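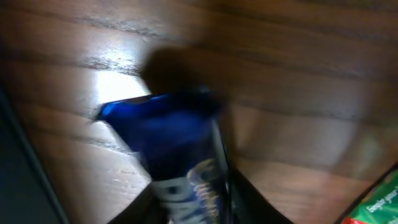 Figure 3. A snack bag in blue foil-like packaging with large white lettering.

3.2 What people said about blue bags

I went into the Rallgate interviews expecting folks to talk about taste, and they mostly wanted to talk about color. We had 56 shoppers across two stores, Trenenach and Borkwood, and I sat in on 28 of the conversations myself (Vimala Gounder did the rest, and she's a much better listener than I am!). Blue came up early and often. People told us it meant "salted," or "the plain one," or in one memorable case "the kind my dad buys." A deep blue like the one in Figure 3 got the strongest reactions – shoppers felt sure they knew the flavor before they'd read a word.

Now, I don't want to oversell this. The Borkwood store had moved its chips next to the bottled water the Sunday before we started, and Bindu Bangera thinks that primed everybody for "plain." She may be right. We reran 15 of the interviews after the shelf was moved back, and the blue-means-salted answer was still the most common one, though it came slower and with more hedging.

Crinkly packaging was a different story. Hardly anyone mentioned it until we asked, and then they had plenty to say, most of it about noise in movie theaters. I've put those answers in Section 3.4 with the questions on sharing.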